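Schneckenhäuser reinigen und einlagern: so mache ich das

Ich sammle seit der Schulzeit, und die ersten Jahre habe ich so ziemlich alles falsch gemacht, was man mit Gehäusen falsch machen kann (Chlorreiniger! Klarlack! Schuhkartons auf dem Dachboden!). Inzwischen liegen fast 300 Stücke in meinen Schubladen, und bei denen aus den letzten Jahren bin ich mit dem Zustand richtig zufrieden. Weil ich oft gefragt werde, schreibe ich meinen Ablauf mal auf. Es geht nur um leere Gehäuse, also Strandfunde und Tauschstücke. Wie man Tiere entfernt, ist ein anderes Thema, und das überlasse ich gern anderen.

Was ihr braucht

Eine weiche Zahnbürste, Zahnstocher aus Holz, eine Plastikschüssel, destilliertes Wasser, ein bisschen Spülmittel ohne Duft und Farbe, Baumwolltücher, Watte, säurefreies Papier für die Etiketten und einen Tuschestift. Mehr ist es erst mal nicht.

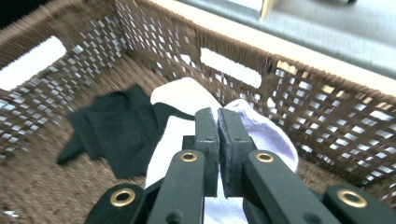 Brauner Flechtkorb mit Griffloch

Schritt 1: Wässern

Die Gehäuse kommen über Nacht in Leitungswasser, am nächsten Tag noch einmal in frisches und zum Schluss ein paar Stunden in destilliertes. Damit geht das Salz heraus, das in den Windungen sitzt. Bei meinen Funden aus der Bucht von Baro habe ich mir das früher gespart, und nach zwei Wintern hatten sie einen weißlichen, mehligen Belag, der nach Essig roch. Das ist die sogenannte Byne-Krankheit — keine echte Krankheit, sondern eine chemische Reaktion von Säuredämpfen mit dem Kalk. Salzreste machen es schlimmer. Seitdem wässere ich lieber einen Tag zu lange.

Schritt 2: Bürsten

Spülmittel ins Wasser, bürsten, immer von der Spitze zur Mündung. In die Nähte gehe ich mit dem Zahnstocher, nie mit einer Nadel, die hinterlässt Kratzer.

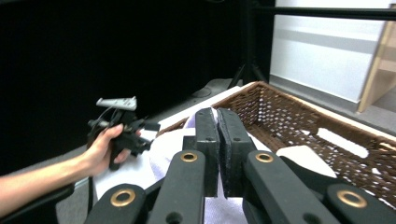
Kalkröhren von Würmern lassen sich nach dem Einweichen oft mit dem Fingernagel abheben. Was danach noch festsitzt, lasse ich meistens dran. Und bitte keine Säure! Ich weiß, in vielen alten Büchern steht das noch, die Gehäuse glänzen danach auch wunderbar, aber das ist angelöste Oberfläche. Ich habe mir auf diese Art eine sehr hübsche Olivenschnecke von Saithong ruiniert und ärgere mich heute noch.

Wenn die braune Außenhaut (das Periostrakum) erhalten ist, bürste ich nur ganz sanft. Von jeder Art hätte ich am liebsten ein Stück mit und eins ohne, klappt natürlich selten.

Schritt 3: Trocknen

Mit der Mündung nach unten auf ein Baumwolltuch, im Schatten, mindestens 3 Tage. Heizung und Föhn sind tabu, davon gibt es feine Risse, und das Periostrakum blättert ab. Große Gehäuse drehe ich morgens und abends einmal um, da läuft manchmal noch erstaunlich viel heraus.
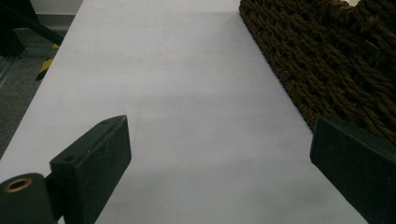
Schritt 4: Beschriften

Fundort, Monat und Jahr, Tiefe oder Untergrund, Finder. Der Name der Art kommt zuletzt, den kann man später immer noch nachbestimmen, den Fundort nicht! Ich habe eine Schachtel mit 34 Kegelschnecken geerbt, auf der nur »Brirkumon« steht, und das könnte der Ort sein oder die Insel gleichen Namens. Schöne Tiere, für die Sammlung aber kaum zu gebrauchen.

Die Nummer schreibe ich auf einen kleinen Zettel und schiebe ihn zusammen mit etwas Watte in die Mündung. Bei winzigen Arten kommt er mit ins Röhrchen.

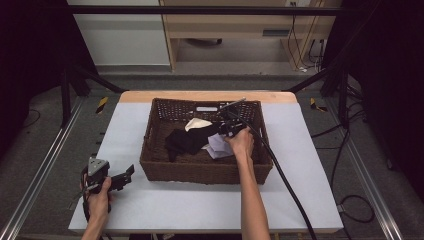
Für die Liste reicht eine einfache Tabelle. Wer lieber ein Programm nimmt: Ich benutze Norkonura, das ist etwas altbacken, druckt aber Etiketten in der richtigen Größe.

Schritt 5: Einlagern

Keine Eiche, kein normaler Karton, keine Spanplatte — die geben alle Säure ab. Ich nehme Metallschubladen und darin Polystyroldöschen, mit einem Loch im Deckel. Im März und im Oktober gehe ich alles einmal durch und rieche an jeder Schublade. Sieht albern aus, aber den Essiggeruch bemerkt man früher als den Belag. Befallene Stücke kommen sofort raus, werden neu gewässert und bleiben danach ein paar Monate getrennt von den anderen.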